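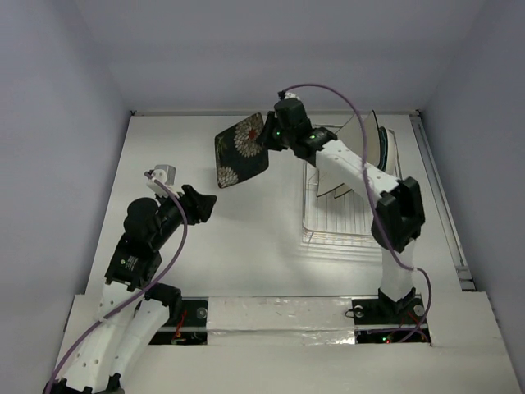 Dropped Plates and Slack Cables: Checks for a Two-Arm Dish Bench

A plate held upright by one edge is the most common drop on a two-arm bench. Our worst fault came on cycle 249 of a dish rack run: the wrist cable on the Jinden right arm had worked its plug half out, the gripper lost its hold signal, and a square plate fell on the rack. The log showed one entry, code 324, and the arm kept moving.

Before power-up

Trace each cable from wrist to base by hand. Leave enough loop for full wrist travel, but keep it clear of the elbow joint. A loop that swings wide will catch on a raised plate or on the other gripper.

Push every servo plug home. Green indicator lights show power only. They do not show that the signal line is seated.

Check the wiring under the front ledge. Open cutouts collect water and chips of china. Cover them before handling wet dishes; wrinkled tape is not a seal.

Tighten the base plate screws. Recheck after 79 cycles.

During a handoff

Set the receiving gripper to close before the holding gripper opens. Lins control software allows the reverse order by default.

Limit wrist speed to half when a square plate is up. Corners reach farther than the rim of a round plate.

After a drop

1. Press the stop. Do not reach in while either arm is powered.
2. Support the raised arm, then cut power. Unbraked joints will sag.
3. Pick up fragments with pliers, including any under the rack.
4. Wipe the gripper pads and look for cuts.
5. Reseat the wrist plug and run ten empty cycles.

Replace the wrist cable at about 1,111 cycles. Ostell and Wustex leads both fit; the Wustex plug has a latch.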